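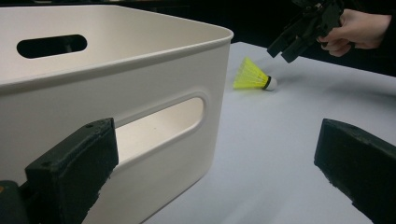

Every open day for robotics has the same trouble, and the one at Piltemham last December had it worse than most: the visitor is shown the easiest minute of a long job and asked to imagine the rest. I went with a free afternoon and a bad attitude. At the table where people were working with the hand-held grippers, the objects of the moment were a big white bin with handle openings in its sides and a yellow badminton shuttlecock lying on a white tabletop, with a gripper coming down toward it in somebody's hand. A shuttlecock is a decent choice, I will grant them that. It is light and it has an awkward shape, wide and thin at one end and hard and round at the other. But it was by itself on a clean table under good light, and I have never owned a table like that.

The talk was given by Costel Janevski, who was polite and clearly tired of people like me. His claim was that if you let people do chores with a gripper in their own hand, and record enough of it, a robot can learn the chores from the recordings. His team had collected 3111 of them in one room. The figure was on a slide by itself and it got a murmur.

I would have liked a second slide. How many of those went wrong? How many were done by the same patient person, on the same table, with the same bin? I asked the first question and was told that failures are "also useful." Maybe so. It was still not a number.

What bothers me is how much of the skill in that room belonged to the people. A person holding a gripper knows what a shuttlecock is. She knows it will roll in a little arc if she bumps it and that the skirt will bend if she squeezes too hard. She corrects for all this without thinking, and the correction is the whole trick. Whether a machine picks it up from watching is the question we had all come to see answered, and the afternoon spent 51 minutes on the people and six on the robot. They call the robot Kassa. Kassa moved a soft block from one side of a tray to the other, twice, and there was applause. I clapped too, out of manners.

I don't think anyone at Piltemham was cheating. The work looked slow and careful, and I came away liking it more than the speech about it. A man next to me, up from Staltmont with his daughter, said he would buy one tomorrow if it picked up after her. He had heard "chores" and pictured his own hallway — shoes, wet coats, a scooter. That is the gap I mean, and the hosts were happy to leave it alone.

So here is what I would ask for next time. Let the visitors bring the objects. Put 80 things from our pockets and car trunks on the table, turn down a few of the lights, and let Kassa have a go while the people with the grippers stand back. I would drive to Tistton and farther to watch that, even if it dropped every one of them.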